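Bracelet

A bracelet is a band, chain or string of something worn round the wrist. That's the short version, and if you only came for the short version you can stop there, but I've been keeping these pages on small household things for a while now and bracelets are one of my favourites, so on we go!

Kinds

Beaded bracelets are threaded on cord or elastic. Elastic goes over the hand and needs no clasp, though it does perish in the end (mine went all over the bus to Gilladdale one December, and I got off with a pocketful of beads).

Bangles are stiff rings with no opening. Thin metal ones are usually worn in twos and threes so they clink. I can't type in them.

Braided or friendship bracelets are plaited from cotton or cord, sometimes with charms hung off the end. The pattern I learnt at school used 24 strands and I never once finished it.

Hair ties aren't bracelets, I know, but they spend half their lives on a wrist and end up in the same place at night, so I count them in.

Keeping them

Jewellery boxes with little drawers are lovely and I own one, from the Kesilico shop in Nornenberg, and I don't use it. A shallow tray is far better for everyday things - you see the lot at once and you can carry it to the bed to sort through.

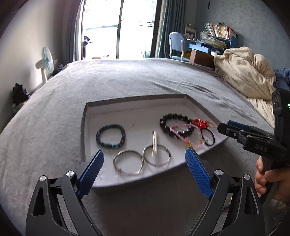

Keep dark beads and pale cords apart if you can be bothered, as cheap dye does rub off. Metal bangles want a wipe with a dry cloth before they go away. Anything on elastic should lie flat and never hang on a hook, or it stretches.

Last edited Feb 26, 2024

59 shares | 3 comments

mossy_kettle: Mine live in a saucer. Same idea!

Pace reader: Can you do brooches next please

tilly51: the bus bit happened to me too, in church though

Contact | Copyright | Back to top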